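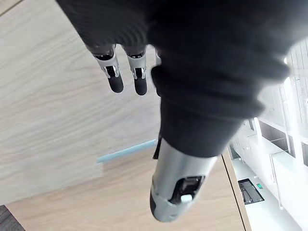 Nusrat Qureshi 在留言里说，她家那台 Solledlow 矮柜用到 9 月，门就开始往下坠，关门时要用膝盖顶一下，问新批次改了没有。我们把她的话放在页首，因为厂家的宣传册里找不到这类内容。

Solledlow 木纹矮柜（带平开门）
店内编号：773
适用：文件、零碎工具、收纳盒
供货：现货，限自提或同城配送

先说厂家怎么讲。宣传册称门铰“终身无需调整”，层板“承重无忧”。承重多少公斤，册子里没有写，我们去信问过 2 次，收到的是同一份册子。所以本页不列承重数字。装满纸质文件之前，请自己掂量。

木色偏浅，纹理清楚，这一点与样册相符。至于“百搭”，请看您家地板的颜色再定。浅色柜配浅色地板还算顺眼，配深红色地板我们见过，不太建议。
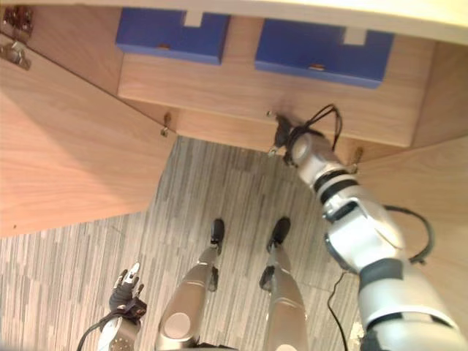

收纳盒不随柜附送，这一条每个月都有人问。厂家样册的每一页都摆着盒子，价格栏里却只有柜子。我们店里配的是蓝色硬面盒，两只并排放，盒子上沿开有方形缺口，下方有一小块橙色的扣片，颜色很跳，喜欢素净的客人可以另选。买别家的盒子请先量尺寸，尤其是深度，盒子比层板深，门就关不严。Horacio Orellana 来信说他按“标准 A4 盒”买了一批，结果全部退掉。所谓标准，各家有各家的标准。

关于门铰：金属铰链，螺丝固定。Kirsty Fairclough 装过几台，她的意见是先把柜体放平再上门，螺丝不要一次拧死，门缝对齐后再逐颗收紧。我们照做过，确实比说明书的顺序省事。说明书第二页的图是左右反的，厂家知道，还没有重印。

关于“静音关门”：没有阻尼，轻轻推就轻，用力推就响。

价格
柜体：4,000 元
特价（有轻微划痕的样品）：3,000 元
收纳盒：另计，按只卖

同类可比较的还有 Dierckx 的两门款，门板略厚，价格也高，铰链我们看不出明显差别。Bavusow 的款式便宜，但到货时间从来没有准过。
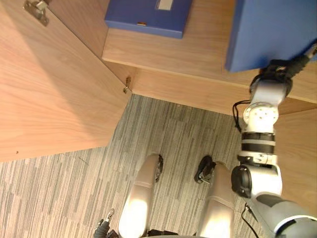 柜门全开，层板上放蓝色收纳盒。

购前请量
门向外开，柜前要留出整扇门的位置。铺了厚地毯的房间，先看门的下沿会不会蹭到。走道窄的话，请考虑 Alta 的无门款，样子普通，但不占地方。

退换
未组装可退，已拧过螺丝的不退。划痕样品不退不换，下单前可以到店里看实物，我们会把划痕指给您。

回复 Nusrat Qureshi：问过厂家，答复是“已优化”，优化了哪里没有说。我们拆了一台新的和一台旧的对着看，铰链型号相同，螺丝似乎长了一点。门下坠可以先试着收紧上面那只铰链，收不紧就带上单据来店里，我们换一只给您，铰链不收钱。

本页更新：2018年4月6日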